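The Long Way Round to the Mulcahy Belt

Amateur boxing in Trastwood has always been run on tea, borrowed chairs and a fair bit of stubbornness, and I say that with great fondness.

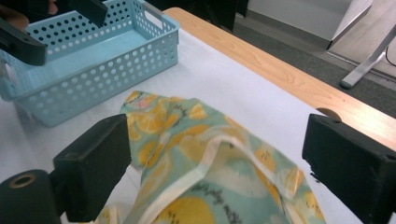

Friederike Kramer reckons the town never lost its taste for the sport, it just lost the hall, and that anyone who thought otherwise should have tried getting a seat in April. She has a point. When the Mulcahy Belt came back after a gap long enough for most of us to give up on it, all 200 tickets went before the bouts had even been matched, and the people at Guvell Hall had to find room for another 12 along the back wall (my own knees were among them, and have yet to forgive me).

The belt goes to the best welterweight in the district, and this time it came down to Ilham Metwally of the Doltum club, boxing in her first final, against a much taller girl with a lovely straight left. For a round and a half she couldn't get near her. Then she began slipping to the outside and working the body, nothing fancy, the sort of thing you see drilled on a wet evening until everyone is sick of it, and by the last bell the whole room was on its feet and I had spilled most of a cup of tea down my programme.

She took it on a split decision, which seemed fair to me, though there was plenty of grumbling on the coach home. Doltum are already talking about a return show, with a junior card first and the seniors after the interval. Seats will be sold at the club door, and I'd go early if I were you!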